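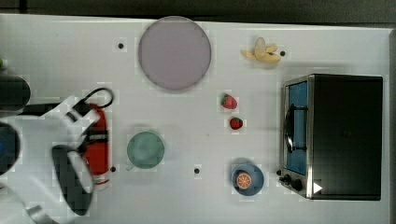 Jernov 研究所 桌面操作组

## 4 台面作业规约

### 4.1 规约的来历

本组最早的台面规则写在一张便笺上，共一句：“别把手伸进去。”它贴在控制柜侧面，胶干了以后掉到柜子后面，又过了几周才有人发现它不在了。那几周里没有出事，于是有一种意见认为规则本来就用不着。持这种意见的同事后来负责起草了规约的第一版，我们觉得这样安排比较公平。

台面上摆的是玩具厨房用品：盘子、碗、香蕉、草莓、番茄酱瓶，右侧一台黑色烤箱。对付这样一组物件还要写规约，听起来像给过家家配安全员。审稿人之一在上一轮意见中用了“过度”一词，我们接受这个评价，也愿意说明过度的由来。现行的工业机器人安全要求关心的是人不要受伤，这一点毫无争议，本组照单执行。可是它们不关心草莓该放在哪里，不关心某次录制到底从哪一秒算起，也不关心操作员在失败之后把香蕉扶正时算不算干预。数据集的质量偏偏就坏在这些地方。

本节所述规约在 Jernov 与 Ferdale 两处站点使用，适用于单臂、腕部装有相机、台面由俯视相机覆盖的配置。规约的条文只覆盖录制期间与录制前后的交接，不涉及机械臂的安装、标定和检修，那些内容另有手册，手册很厚，因此也很少有人引用错。

### 4.2 几个不得不下的定义

在写第一条规则之前，我们花了比预期更久的时间争论什么叫“一次”。Farzana Malik 主张以操作员按下开始键为界；Iraklis Sfakianakis 主张以夹爪离开待命位为界；Stelios Sotiropoulos 的主张每周换一次。最后采用的定义如下。

**回合**：自操作员确认初始布局起，至其标注结果止。中间无论机械臂动没动，都算在内。

**初始布局**：录制开始时台面上全部物件的位置和朝向，以俯视相机的第一帧为准。口头描述无效，草图无效，“跟昨天差不多”尤其无效。

**触碰**：人体任何部位或其手持物进入台面上方空间。袖子算人体部位。这一条的措辞经过三轮修改，前两轮都没有提到袖子。

**干预**：在回合进行中改变台面状态的触碰。没有改变状态的触碰也要记录，但不作废回合。

**停顿**：机械臂在回合中静止超过 30 秒。静止可能是操作员在思考，也可能是操作员去接水了，数据里看不出区别，所以一律标记。

定义写到这里，有人提议再定义“成功”。我们留到 4.5 节处理，因为当时已经到了吃饭时间。

### 4.3 事前检查

检查在每个时段开始时进行，由当班操作员执行，另一人复核。两人不得为同一人。这句话看似多余，但在试行期的表格上，我们确实见过同一个签名出现在两栏里，笔迹还相当工整。

检查项目分三组。第一组关于人：急停按钮伸手可及，围挡关闭，长发束起，挂绳摘下。第二组关于机器：夹爪开合一次，腕部相机有画面，关节无报警，线缆没有绷紧。第三组关于物件：表面无破损，标签无脱落，任务清单上的物件都在台面上或备用盒里。

三组之中，操作员对第一组最熟练，对第三组最敷衍。Malik 做过一次不事先通知的抽查，把清单里的一个碗换成颜色相近的另一个，当班两人均签字通过。那个时段的数据后来保留了下来，任务描述里的颜色词则改了三处。此后第三组的检查改为逐件唱名，即一人念清单，一人用手指向物件。成年人对着玩具草莓喊“有”，场面谈不上庄重，但漏检几乎绝迹。

关于台面孔位，规约写了专门一条：小件不得压在固定孔上。起因是俯视画面里孔与小件的阴影相似，标注员有过把孔标成物件的先例，且标得十分自信。

### 4.4 靠近与夹取

夹取阶段的规则最容易写成力学教材，我们尽量克制。规约只规定三件事：接近时夹爪应当张开到足以容纳目标，下降途中不得擦碰邻近物件，闭合之前应有一段可辨认的减速。

对于平放的瓶状物，要求两指分列瓶身两侧后再闭合。操作员喜欢单指先去推一下，让瓶子转到顺手的角度，这样做效率很高，看起来也颇有灵性，问题是模型会把“先戳一下”当成任务的一部分来学。早期训练出的一版策略在抓任何东西之前都要先戳一下，包括已经摆得很正的东西。我们给这个行为起过名字，写论文时决定不用。

规约因此把推和抓分开：需要推的任务单独立项，抓取任务里推动目标超过半个瓶身宽度的，标为次优。半个瓶身由标注员目测。我们试过用尺，尺本身进了画面，触发了 4.2 节的触碰定义。

腕部相机的画面另有要求。近距离作业时，目标出画在所难免，标签文字模糊也属正常，任务描述因而不得依赖标签上的字来指代物件。可以写“红色瓶子”，不可以写瓶子上印的东西，不管操作员本人对那行字记得多牢。

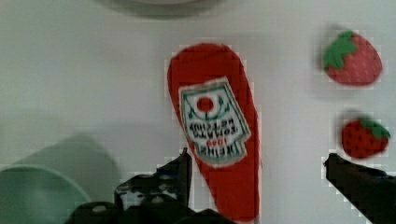 Mirnen，2020年4月6日

现行条文以上述日期的定稿为准，此前的各版仅供追溯。定稿会由 Sofia Pappas 主持，议程写的是半天，最后用了两天，多出来的时间大部分花在“轻放”这个词上。有人认为“轻”无法测量，应删；有人认为删掉之后操作员会扔；还有人当场演示了扔。“轻放”于是保留，脚注里加了一句：释放时物件底部应已接触支承面。

定稿的另一处改动关系到责任归属。旧版写“操作员应避免碰撞”，新版写“操作员应避免碰撞并记录碰撞”。只改了几个字，填报量却明显上去了。旧版之下，碰撞是一种没能避免的事，承认它等于承认自己没做到；新版之下，记录本身也是职责，于是撞了烤箱的人至少还能把另一半做对。

### 4.5 何谓成功

把橙片放进碗里，橙片在碗里，任务成功。这是最初的判据，我们以为它无懈可击，直到出现了橙片搭在碗沿上的回合，随后又出现橙片在碗里而碗已经翻到一边的回合。判据遂改为：回合结束时目标物由指定容器支承，容器保持其原有姿态，机械臂与二者均无接触。

最后半句遭到了操作员的普遍反对。他们的理由很实际，任务已经完成了，为什么还要多花时间把手抬起来。我们的回答也很实际：夹爪还捏着橙片的时候，从俯视画面里分不清是放好了还是正要拿走。

结果标注分为成功、失败、作废三档。失败的回合与成功的回合同等保留，同等备份，不得因为难看而删除。Markos Deligiannis 在培训材料里把这一条用粗体印了两遍。即便如此，试行期仍有操作员在失败后按下作废键，所填原因包括“没准备好”“阳光”和一个句号。

为此规约限定了作废的理由：设备报警、围挡被打开、录制文件损坏、初始布局与任务清单不符，以及发生干预。阳光不在其列。

试行期共记录 2,264 个回合，其中 1,589 个判为成功，其余为失败或作废。这组数字用来说明规约的执行情况，不应当作机械臂或操作员能力的度量，更不宜拿去与别处的成功率比较，别处的橙片未必搭在过碗沿上。

### 4.6 机械臂在场时的台面

人员最常违反规约的时刻，是机械臂停在台面中央、看上去无事可做的时候。它安静地伸在那里，灯亮着，旁边有一只摆歪的香蕉，人的手会自己伸过去。我们在访谈中询问过这种冲动，受访者一致否认自己有，并一致表示见过别人这样做。

规约对此的规定很短：只要机械臂处于使能状态，台面即视为运行中，与它动不动无关。指示灯的颜色不作为判断依据，判断依据是控制台上的状态栏。把灯光当作许可是一种流传甚广的习惯，不同机型、不同固件的灯语并不一致，在 Ferdale 受训的人到了 Jernov，会带着另一套颜色直觉坐下来。
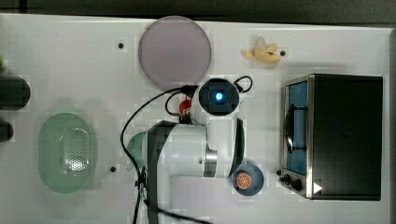 **图 3** 作业期间的台面俯视。机械臂自下方伸入，线缆沿臂的左侧垂至台面；右侧为烤箱，门朝左。

线缆的处理值得多说几句。理想的做法是全部走臂内，理想的预算也能做到。对于外露的线缆，规约要求在腕部留出活动余量，同时不得让它拖带物件。两个要求方向相反，余量留多了会扫到台面，留少了会在腕部转到极限时绷紧。条文没有给出长度，只要求在时段开始前让腕部走完任务所需的转动范围，由复核人观察线缆经过的地方有没有物件。

遮挡是同一问题的另一面。从俯视相机看去，臂身会挡住它下方的东西，被挡住的物件在标注中应记为“遮挡”，不得记为“移除”。这两个标签的混用给我们造成过一段难忘的时光：按照标注统计，某个小杯在一个下午里被移除又凭空归来若干次，分析脚本据此推断存在一项未登记的任务。Sotiropoulos 花了两天寻找那项任务。

烤箱门一侧的空间须保持畅通。门把手附近不得放置小件，即便当前任务不涉及开门。这一条没有给出理由，操作员也没有问过，它是整部规约中遵守得最好的条文，我们正在考虑这意味着什么。

### 4.7 复位

回合结束后，台面要恢复到下一个初始布局。复位由人完成，也是人与机械臂共处最频繁的环节。程序如下：

1. 操作员将机械臂移至待命位，解除使能，口头报告“已停”。
2. 复核人看控制台状态栏，口头确认。
3. 确认之后方可打开围挡。
4. 按布局单摆放物件，手离开台面，关闭围挡。
5. 操作员对照布局单与俯视画面，确认初始布局。

第二步常被省略，省略的方式是复核人在没有看状态栏的情况下说“好”。我们曾把口令改成须念出状态栏上的字样，执行率改善了一阵，随后复核人学会了背诵。现在状态栏每次显示的末尾附有一个随机数字，要连同数字一起念。对此的抱怨很多，都已归档。

布局单由脚本生成，物件位置在允许区域内随机抽取，朝向亦然。采用脚本以前由操作员自行摆放，要求是“随意一些”。人对随意的理解相当整齐：盘子靠里，碗靠外，小件排在手边，仿佛马上要开饭。Liapis 站点加入比对后，我们把两地的自选布局叠在一起看，相似得令人不安。
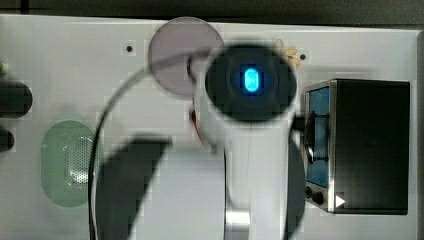 脚本生成的布局不讨人喜欢。它会把两件东西放得很近，把大盘推到台面远端，给出在审美上毫无说服力的安排，操作员则忍不住要替它修正几厘米。规约规定布局偏差超过容许范围的须重摆，容许范围内的不得再动。后半句是为了保护那些已经摆对、却让人看着难受的布局。

### 4.8 违规记录与处理

规约不设处罚。这个决定在组内有过争论，支持处罚的一方举出了便笺时代的教训，反对的一方指出便笺时代并没有教训，只是没有人记录。最终采用的办法是填表：谁看见谁填，可以填自己，不署名亦可。表格只问发生了什么、在哪个步骤、回合是否受影响，不问为什么。问“为什么”的那一栏在试行初期存在过，收到的答复以“疏忽”为主，对分析毫无用处，对填表人的心情也没有好处。

试行期共收到 839 份记录。一个回合可以对应多份记录，同一事件也可能由两人分别填报，因此该数目与 4.5 节的回合数之间不存在简单的比例关系。我们在此特地说明，是由于内部汇报时已经有人算过这个比例，并做成了幻灯片。

按步骤归类，填报最多的是复位，其次是事前检查，夹取与放置反而靠后。这与我们起草时的设想相反，当时的条文有一大半写的是夹爪。合理的解释有两种：一是夹爪的条文写得好，二是夹取期间大家都在盯着屏幕，没有人有空违规。现有数据无法区分二者，作者们私下的看法则比较一致。

需要指出的是，记录量的增加不能等同于违规的增加。Ferdale 站点在启用匿名填报后记录量迅速上升，站点负责人一度认为风气变坏，考虑停用表格以改善风气。Pappas 与其通了一次较长的电话，表格得以保留。

### 4.9 适用范围与局限

规约所依据的经验来自轻量机械臂和轻质玩具，搬到较重的负载上时，触碰、碰撞与停顿的阈值都要重新确定，复位程序中的解除使能也可能需要换成更可靠的断电方式。对于双臂配置，待命位的定义不够用，两臂各自待命时仍有可能互相挡路。Mirnen 正在试写双臂版本，目前的草稿长度是单臂版的两倍多，其中“左”和“右”的定义占了一页，以谁的左为准仍未议定。

规约也没有处理操作员疲劳。我们知道时段后半程的标注质量会下降，下降的幅度因人而异，与咖啡的关系则未做研究。现行版本只规定操作员可以随时叫停而无须说明理由，这项权利的使用次数少得可疑，在下一轮修订中会与填报表一并复查。

条文全文、布局脚本的参数说明以及填报表的空白样张见附录 B。附录 B 中的表格保留了试行期的编号，因而从第二张开始。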